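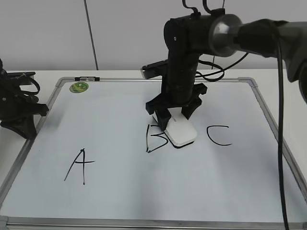
Seit September steht bei mir der Teekocher von Vullent auf der Anrichte, und ich trinke seitdem mehr Sencha als in den ganzen Jahren davor. Bestellt habe ich ihn nach einem Artikel von Kazuhiro Yagi über weiches Wasser und niedrige Temperaturen, und ja, er hat mich komplett angesteckt! Verglichen habe ich drei Tees, im Folgenden nur A, B und C, so wie die Buchstaben in schwarzem Stift auf dem Whiteboard stehen. A ist ein Sencha von Fukuda, B ein gerösteter Hojicha, C der Oolong aus dem kleinen Laden in Jenuvthorpe (Tüte ohne Etikett, riecht nach Aprikose). Bei A merkt man den Unterschied zu meinem alten Kocher sofort, kein bisschen bitter, dafür diese grasige Süße, die ich bisher nur aus dem Teehaus kannte.

Die Temperatur stellt man am Griff mit einem Drehring ein, der schön satt rastet. Kein Gepiepse, keine App, herrlich. Das Warmhalten läuft 21 Minuten, danach schaltet das Gerät ab. Mir reicht das für zwei Aufgüsse, beim dritten muss ich nachheizen.

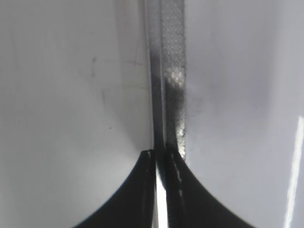

Seite 18

Zum Ausguss: ein schmaler Schwanenhals, und der ist für mich der eigentliche Kaufgrund. Man kann richtig langsam gießen, ohne dass es am Ende am Hals herunterläuft. Bei meinem vorherigen Kocher von Kerkine stand nach jeder Kanne eine Pfütze auf dem Holz. Der Deckel sitzt beim Vullent allerdings sehr stramm,

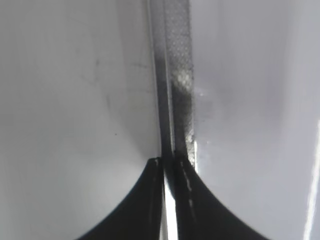
und wer morgens um halb sieben noch keine Kraft in den Fingern hat, flucht. Mit einem Küchentuch geht es. Der Innenraum ist bis zum Boden gut zu erreichen, Kalk geht mit Zitronensäure weg (kalt ansetzen, über Nacht stehen lassen).

Mit dem Hojicha ist der Kocher fast unterfordert, der verzeiht ja alles. Beim Oolong lohnt sich das Herumprobieren wieder, ich gehe inzwischen mit jedem Aufguss eine Raste höher und bin jedes Mal gespannt.
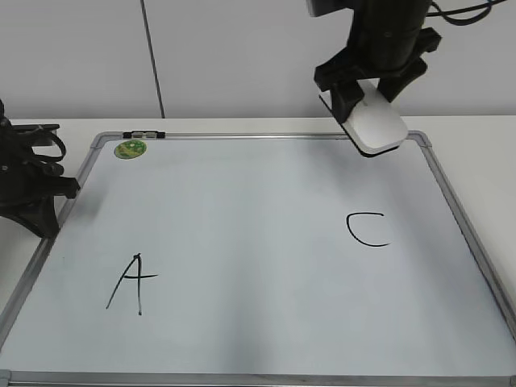
Whiteboard mit den Buchstaben A und C

Der Preis von 319 Euro ist happig, das will ich nicht schönreden. Ich habe lange gezögert und würde ihn trotzdem wieder kaufen, am liebsten in Dunkelgrün, das es leider nur im Set mit der Kanne gibt. Ersatzdichtungen führt der Hersteller unter der Nummer 1304, ich habe mir gleich eine mitbestellt.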